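Gerkside Robotics Teaches Two Arms to Empty a Laundry Sack, One Sock at a Time

2 min read | 14 shares | 2 comments

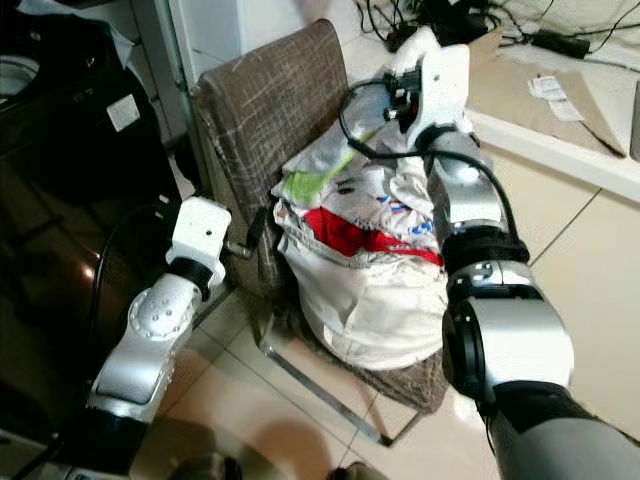

GERKSIDE, Thursday, July 3, 2025 – Laundry has defeated better minds than ours, so Gerkside Robotics is announcing a modest victory with care. The company's new training method, Flindberg, lets a pair of robot arms pull clothes from a stuffed sack and let go of them again, a skill most people pick up by age four and many lose by age 15.

In the company's latest trial, a two-armed robot made 165 attempts to take a single garment from a full sack. It succeeded in 156 of them. The remaining attempts produced either nothing or a knot of sleeves that the team has politely labeled "multiple."

Flindberg differs from earlier work in what it learns from. Most methods train on clean demonstrations, in which a human operator guides the arms and every shirt behaves. Flindberg also keeps the fumbles, along with the moves the operator made to recover. One arm learns to steady the bag while the other goes in.

"We had been throwing away our worst recordings for a year," said Celina Wieczorek, who led the research. "They were the useful ones. I would like that year back."

The garments were not sorted, flattened or otherwise prepared. Operators Deok-su Noh and Jamie Fothergill stuffed each sack by hand and were asked to do it badly. Colleagues report that both showed real talent.

The method has limits. It does not fold. It has no opinion on whether red goes in with white. Fitted sheets were tried on two occasions, and the results are discussed in an appendix – a short one.

"A sack has no proper shape, and it changes every time you touch it," said Syahrul Wattimena, who wrote the control software. "I used to work on boxes. Boxes were nice."

Gerkside will release the paper and training code in November. Work on getting clothes back into the sack is under way, and the company declines to give a date.

Media contact: Kerstin Nolte, Gerkside Robotics press office

Share this release | 2 comments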